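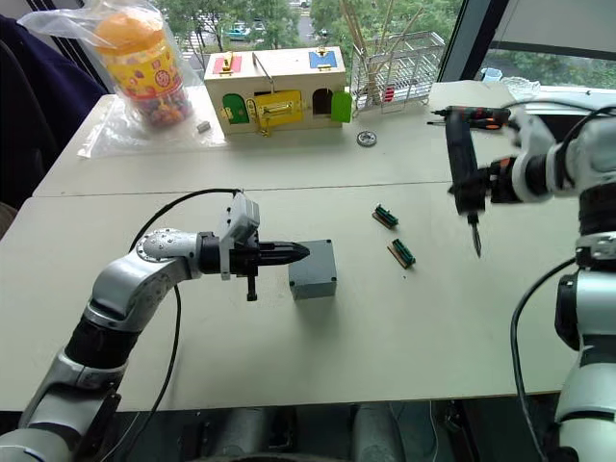 3.2 Demonstration procedure

Demonstrations were recorded by teleoperation on the two-arm Kamata cell. The operator moves a pair of leader arms and both follower arms copy the joint angles. The left arm handles the small gray box; the right arm carries the electric screwdriver. The two green circuit boards start on the table to the right of the box, and their angles were changed between episodes.

We kept 200 episodes out of 551 recorded. An episode was dropped if the bit touched a board before the left gripper had closed – the most common fault in the first week – or if either arm hit a joint limit. Each operator did 20 practice runs first.

Background objects stayed on the far table for all runs. Their effect on the policy was not tested.

3.3 Training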